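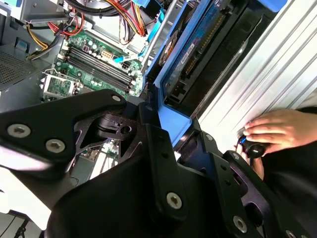
Four memory slots, white latches. Blue cable still to be tied back.

Notebook > Workshop > 2019 > September

Sep 26, 2019

Up early, at the bench before the coffee was through. The plan was to get on with the green board and leave everything else alone, and I mostly kept to it.

The CPU socket is empty and the metal bracket around it looks straight to me. I went over the memory slots with a soft brush and tried each white latch with a fingernail. They all move. The one nearest the socket is stiffer than the others. I wrote that down on the job sheet and went on.

The wiring is what takes the time. Whoever built this one left all the power leads long and let them fall over the top of the board - red, orange, yellow, black, all in one heap. The light blue flat cable goes straight across above the memory slots, right where I want my hand to be. I moved it twice and it came back twice. Tomorrow I will bring the short ties from home, the drawer here only has the long ones.

Valter Eklund called at ten about the parts from Clustau. They want 384 for the lot, plus shipping. I said I would think about it. He also asked if the Stoltach order was closed, and I had to say no, the invoice is wrong again. It says 800 and should say a good deal less. Wrote to them before lunch.

Lunch was soup and the end of the rye bread. Rain on and off. Walked to Ambrosio for screws and came back with the right length but the wrong heads, so I will go again.

In the afternoon I turned to the gray panel on the corrugated wall. I like having the parts up there, upright and at eye level, better than in trays. On a tray I always put my sleeve on something.
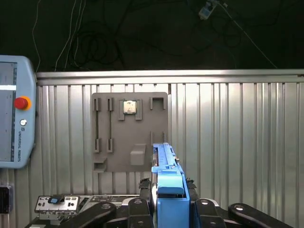 Gray panel, afternoon. Processor in its holder near the top, long slots to the left.

The small ledge at the bottom left of the panel is a good idea but too shallow for what I had in mind. A screw tin won't sit on it. I might ask Mostireck to make one a little deeper, if they can do it without moving the rest. The open bracket at the upper right I have no use for yet.

The cables above the rail need an hour of somebody's time. Mine, I suppose. They hang in loops, and I would like them gone before the weekend.

Swept the floor and wrote the list for tomorrow: short ties, correct screws, thermal paste, call Valter back about the price. Left at roughly 25 past five. Potatoes and herring for supper, then read for a while and went to bed.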